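Frequently Asked Questions About Swapping Homes With Me (and With Strangers in General)

Last updated 14 July 2022

I started writing up our home swaps for my sister, then for her friends, and now I get enough mail that a page like this saves me a lot of typing. I'm one person with one apartment and a lot of opinions, so please read it that way!

What is a home swap, anyway?

You stay in my place, I stay in yours, and no rent changes hands. Sometimes it happens at the same time (a simultaneous swap) and sometimes you come in spring and I get to you whenever I can. Both kinds work. I like simultaneous better because the plants get watered.

Do you use one of the big swap sites?

I use Tulelum, and I've been on it long enough that I remember the old green logo. It costs me 144 dollars a year. I pay it in July and grumble about it every time, and then I use it all winter. There's another one called Grulport that's free to join, but you pay per exchange, so it suits people who swap once and then think it over for a few years. I don't get anything from either of them for saying so.

How do you get a stranger to trust you with their house?

Write a proper first message. I mean it, that's most of the job. Say who is coming, how old the kids are, whether anyone smokes, what you do in the evenings. Mention something from their listing so they know you read it. I get so many messages that say "hi would you swap?" and nothing else, and I never know what to do with them.

After that, have a video call. Walk them around your place with the phone, closets and all. Ask to see theirs. If somebody won't do a call, I thank them and move on.

What should I clean before guests come?

Whatever they'll touch with bare hands or bare feet. Kitchen first, then bathroom, then floors. I do the fridge the night before and leave one shelf empty with a sticky note on it. Under the bed can wait (I've looked under plenty of other people's beds and they're all the same).

And leave the sink ready to use. People get in tired and the first thing they want is tea and a plate of something.
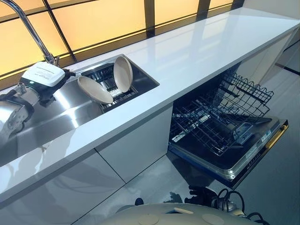 Flurina Steiner wrote in to say that I have this backward, that she stopped deep cleaning before swaps years ago and pays for a cleaner on the day she leaves the other house instead. Her thinking is that guests forgive a dusty shelf when they arrive, but hosts remember what they came home to. I've thought about that a lot, Flurina, and I've ended up doing a bit of both.

Do I need to empty my closets?

Half of one is fine. Guests for a week need some hangers, a drawer each and somewhere to put the suitcase. For anything over two weeks I clear a whole wardrobe and put my own stuff in boxes with lids.

Where do you put your valuables?

I have one cupboard with a lock, and everything I'd cry about goes in it: papers, my grandmother's rings, the good camera. I tell guests it's locked so they don't wonder if the door is stuck. Some swappers leave a box with a neighbor, and that's a perfectly nice solution if you like your neighbor.

What goes in the house manual?

Mine is too long, I'll admit. It started at one page and now it has a table of contents. The parts people use are the wifi password, the trash days, how to get the shower hot, which key is which, and who to call if water is coming from somewhere it shouldn't. Put those on the first page in big letters. My essay about the bakery can live at the back for anyone who wants it. 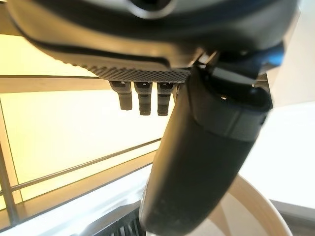 Should I leave food for my guests?

Leave breakfast for the first morning: bread, butter, eggs, coffee, milk. I add a jar of jam if I've made any. They're welcome to use up oil, salt and spices, and I expect the same at their end.

What about the car?

I've swapped cars twice and it went fine both times, but call your insurance company first and get the answer in writing. Mine wanted the other driver's name and license number and a small fee. If your car has habits, write them down. Mine won't go into reverse on the first try when it's cold, and I forgot to mention it, and a very polite family from Lüthi Street sat in my parking spot for half an hour.

What happens if something breaks?

Something will! A glass, usually. My rule is that anything under 100 dollars I let go, and anything over that we talk about by message so there's a record. Tell your host the same day. A broken lamp with a note next to it is no trouble at all, and a broken lamp pushed to the back of a shelf is how friendships end.

Can I bring my dog?

Ask before you ask about anything else. Plenty of hosts say yes, and a few would love one.

Can I swap with you?

Maybe! We're full through the summer, but write to me with your town and your rough dates and I'll put you on the list. Liesl Holzer helps me with the mail when I'm away, so if the answer comes from her, it's still a real answer.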